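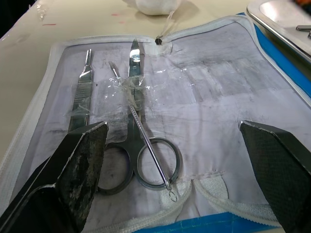 One reader of our April memorandum objected that a robot either lays out the instruments or it does not, and that any score finer than pass or fail is a way of making weak results look respectable. The objection deserves a full answer. It is widely shared, and it has shaped the way most work on two-armed manipulation is reported, including our own work at Firkville until last year.

The position of this group is that pass-or-fail scoring over a whole task should no longer be the main figure in a paper on long manipulation tasks. It should be printed, and printed first if the authors wish. It should not stand alone. A task such as moving surgical instruments from a wrap to a steel tray is made up of many separate acts: a reach, a grasp, a lift, sometimes a pass from one hand to the other, and a release. When all of these are folded into one verdict, the reader learns how often the robot reached the end. The reader does not learn where it stopped.

Our own figures show the cost of this. The Bangash policy was trained on 2,914 demonstrations, all recorded by operators working the two arms directly. It was then tested on 482 trials with instrument layouts that had been kept out of training. It completed 334 of them. Those three numbers fit on one line, and for some months that line was all we circulated. A colleague at another laboratory who wished to improve on the result would have had nothing to work from.

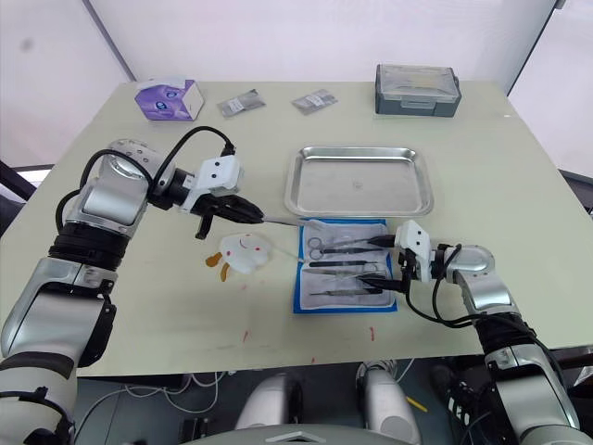 *Tray task, Firkville bench. Both grippers are holding instruments; the tray is empty.*

When the trials were scored again by stage, the picture changed in ways that were uncomfortable for us. Reaching was seldom the trouble. Grasping long, thin instruments from a soft surface was a frequent trouble, and so was the choice of which arm should act first. Several trials that had been marked as passes contained a dropped instrument that was picked up again. Under the old scoring these were equal to trials with no drop at all. In a training bench that may be acceptable. In a supply room of the kind Tuladville hopes to equip, a dropped instrument goes back to be cleaned, and the trial is a failure whatever happens next.

The objection that stage scores flatter weak systems therefore has the matter partly reversed. Stage scores took credit away from us. They also gave some back, in trials where every act but the last was sound. We do not regard either effect as a distortion. Both are facts about the system, and a reader can weigh them once they are on the page.

There is a second and stronger form of the objection. If authors are free to define the stages, they will define them after the fact, and they will draw the lines where their system does well. We accept this without reservation. Stage definitions must be written down before testing begins and must be published with the results. They should describe states that a person can judge from the recorded video without knowing what the policy intended. "The instrument is clear of the pad" can be judged. "The robot attempted a handover" cannot, and we have removed that line from our own sheet.

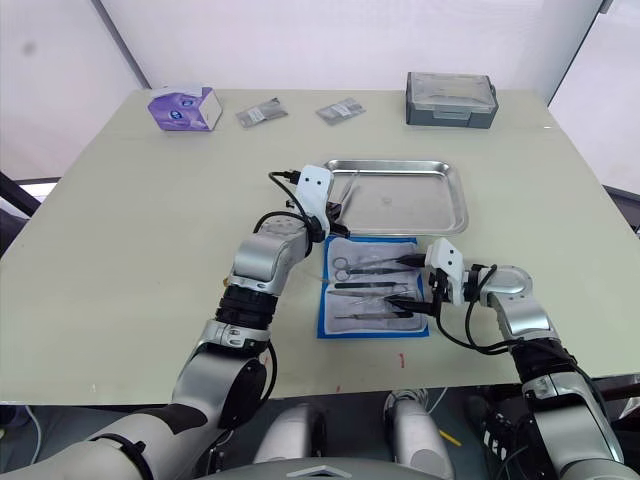 The same discipline should extend to the layout of the bench. Firkville and Dallesside ran what was meant to be the same test and obtained results that could not be compared, for the plain reason that neither site had fixed where the tray stood in relation to the wrap, or how much the instruments could be turned at the start. Each site had made sensible choices. The choices were different, and neither was recorded. It is our view that a starting layout should be published for every trial, as an overhead still and a short table of positions. The burden is small. A single operator can prepare the record while the arms return to their rest position.

Some colleagues have asked that we wait for a common standard before changing our practice. We do not find this persuasive. Standards in this field have tended to follow habits that were already in use, and the present habit is a poor one to enshrine. Dallesside has agreed to use the revised sheet on its next round of tests. We expect that the two sites will disagree on some judgments, and we intend to publish the disagreements as well.

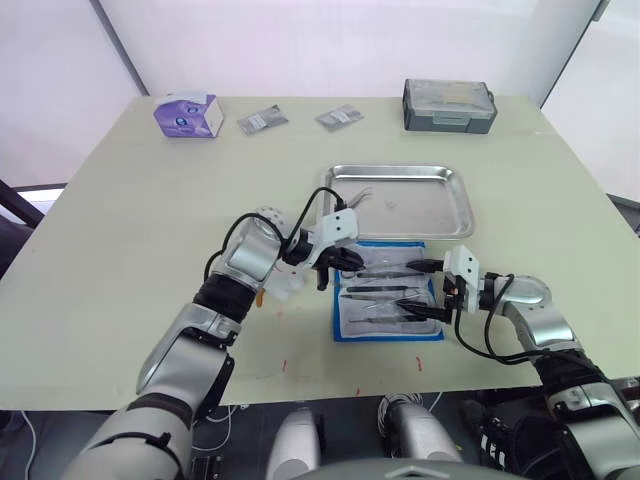 The hardest cases for any scoring method are those in the middle of a trial, and they are the cases from which a method is best judged. A final verdict passes over them. A stage sheet must be able to describe them in terms that two scorers would both accept. Consider a state in which a pair of tweezers lies in the tray, toward its left side, while the right gripper holds a black-handled instrument with its metal tip extended toward the fingers of the left. Our sheet records one instrument placed and one held, and asks for nothing more. Whether the second is on its way to a handover is left for later entries to settle. An earlier version of the sheet asked scorers to say so at once, and they often differed.

We recognize that this approach takes time. Scoring a trial by stage takes a trained person longer than watching for the end state, and for a study of 2,000 trials the difference would be felt in any budget. Where the cost cannot be met, we would prefer that authors score a random share of trials by stage and report the remainder by outcome, with the share stated plainly. A smaller body of careful scores is of more use to the field than a large table with a single column — and it is far easier for another laboratory to check.

Firkville will apply these rules to all manipulation results it releases from this date. The revised stage sheet, the starting layouts and the scored record of all 482 trials, failures included, will be supplied on request to any laboratory that asks for them.

January 9, 2025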